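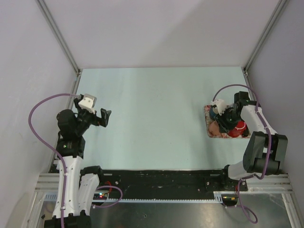 Dans l'atelier, on dit encore « le plateau » pour désigner le poste de tri, alors que les tables sur lesquelles on triait à la main sont parties en octobre. Chez Vadetti, qui prépare des lots de petites pièces pour des fabricants de jeux et d'articles de bureau, deux bras robotisés montés côte à côte prennent désormais les objets dans un petit plateau rectangulaire et les rangent par référence. Le poste a été baptisé Skullside par l'équipe de nuit, et le nom est resté jusque sur les plannings.

L'entreprise traite 2 066 références. Certaines ne sortent qu'une fois par an, d'autres reviennent toutes les semaines. C'est sur les secondes que la direction a voulu commencer. Le tri occupait 12 personnes réparties sur deux équipes. Quatre y travaillent encore, les autres sont passées au contrôle, à l'expédition ou à la préparation des commandes spéciales. Il n'y a pas eu de licenciement, mais deux contrats courts n'ont pas été renouvelés et les délégués du personnel le rappellent à chaque réunion.

Le travail qui reste autour des bras ne ressemble plus beaucoup à l'ancien. Il faut garnir les plateaux, vérifier que les pièces ne se chevauchent pas, reprendre celles que la pince a laissées de côté. Il faut aussi montrer les gestes. Quand une nouvelle référence arrive, une opératrice guide les bras à la main, recommence plusieurs fois, change l'objet de place, puis laisse le système essayer seul. Les objets ronds demandent le plus de patience. Les trieuses savaient d'instinct par où les prendre – l'expliquer à une machine oblige à décomposer un mouvement auquel elles ne pensaient plus.

Les avis sont partagés. Les douleurs aux poignets, fréquentes à la fin des grosses séries, ont diminué chez celles qui ont quitté la table. En revanche, plusieurs salariées parlent d'une fatigue nouvelle, celle de surveiller. On discute moins aussi. Autour des anciennes tables, on se faisait face ; au poste automatisé, on regarde dans la même direction, et souvent on est seule.

Reste la question des salaires. La fonction de « conductrice de cellule » figure sur les fiches de poste, mais la grille n'a pas bougé. Une prime est versée pour l'apprentissage des nouvelles références, que les délégués voudraient intégrer au salaire de base. La direction répond qu'elle attend le bilan de la première année.

Un second poste, Flultov, doit être installé près de l'expédition. Les opératrices ont obtenu d'en discuter l'emplacement avant la pose, notamment la hauteur du plan de travail et l'accès aux plateaux.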